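How does a gripper hold a fruit and not crush it? At our shared workshop in Listcombe, Lilian Were and I are building one, and we want to explain it to you.

A gripper has two fingers. When they close, they push on the fruit from both sides.

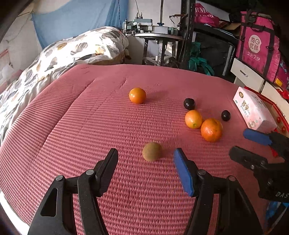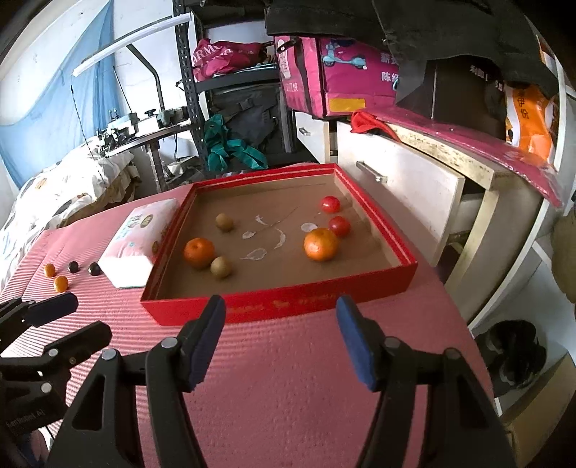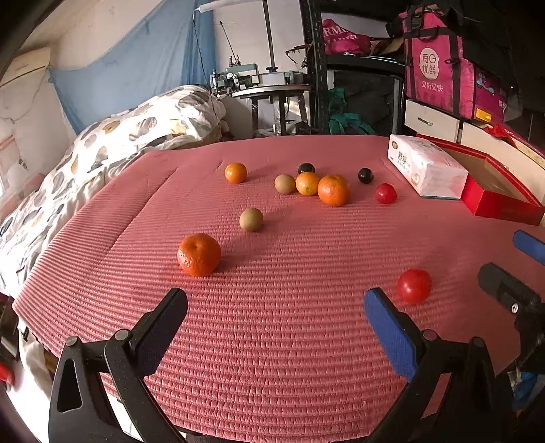 Pushing needs care. Hard plastic touches a round fruit in only a very small place, so the fruit can slip or get a bruise. A soft pad bends a little and touches more of the skin. Look for the blue pads on the black fingers. Try it yourself: lift a tomato with two spoons, then put a sponge on each spoon and lift again!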